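Last updated: October

Two-arm cell, bench notebook – Saturday

In at 8:15 to go over the cell before next week's runs. Left arm has been faulting on and off since Wednesday, always the same message, gripper lost communication, then it comes back by itself after a few seconds. Log shows 17 of them. Siham thinks the gripper firmware. I think cable, and wanted to look at that first as it costs nothing but time.

Powered down, waited for the controller fans to stop, tagged the main switch. Took the strain relief off the left gripper cable and ran my thumb along the jacket from the connector back. There's a flat spot a hand's width from the plug where it has been rubbing on the forearm housing. Jacket is shiny there, no copper showing. Flexed it with the meter on the signal pair and got a jump in resistance on two bends out of ten or so. That's enough for me. Swapped it for the spare from the Zetell drawer. That was the last spare, two more need ordering.

New cable has a longer slack loop. Old one was tied down too close to the wrist, so with the wrist rolled all the way over it had nowhere to go. Moved the first tie back and used the wide hook-and-loop strap instead of a zip tie. Rolled the wrist by hand through the full range both ways with the brakes released. No pulling, no catching on the housing.

Right arm cable checked the same way. Fine. Left it alone except for one loose tie.

Flange bolts, both arms: all tight with the small torque wrench, none moved. Paint marks redone in white, the old ones were worn off. Gripper fingers wiped with alcohol. The left pair had dried lemon in the corners of the pads. Pads themselves OK, no tears. Right pads are getting smooth and will want replacing before the end of the month.

Power back on 10:40. Homed both arms, no faults, both flanges green. Left gripper open/close 192 cycles with the arm parked, then the same again with the wrist moving. No dropouts in either set. Cycle counter on the left gripper now reads 3801 since the last service.

Then put the kitchen items back on the mat and parked the arms up and out of the way to check the layout against the fixed camera. Cutting board left with the two lemon slices and both knives, tray at the front, green cooker right, the two paper cups on their sides.

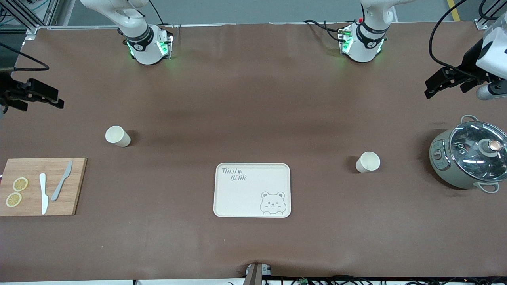 Geum-ok wrote back before lunch that the longer loop is fine by her as long as somebody watches it on the reach to the cooker, as the left arm folds up tight there and the old cable used to swing down in front of the lid. She would also like the tie position written on the setup sheet, so the next person doesn't put it back where it was. Both fair. Added a line to the sheet: first tie behind the forearm joint, wide strap only, no zip ties on moving cable.

Ran the cooker reach at quarter speed ten times to see. The loop stays above the lid and clears it. At half speed it swings more but still clears. Have not tried full speed and don't want to until Monday when there are two of us here.

Mat: it has crept again. Bunches up a little at the front edge near the center. Pulled it flat twice and it works its way back. The tape underneath is the cheap stuff and lets go after a week or two. Tray position matters for the right arm pick – if the mat moves the tray moves with it, and we end up chasing an offset that isn't in the robot. Proper fix is clamps at the back edge. Orestis has a drawing for them, need to ask if it got sent to Agbayani for cutting.

Calibration check after the cable swap, left arm only. Touched the pointer to the four reference pins. Worst pin was 0.4 mm out, limit is 1.0. No recalibration. Saved as run 317.

Still open:
- order two gripper cables, same length as the new one
- right gripper pads
- mat clamps
- cables along the front strip need tidying, the boards there should be in a box with a lid
- Siham to hold off on the firmware until we have a week without the fault

Left the arms parked, brakes on, switch tagged. 14:20.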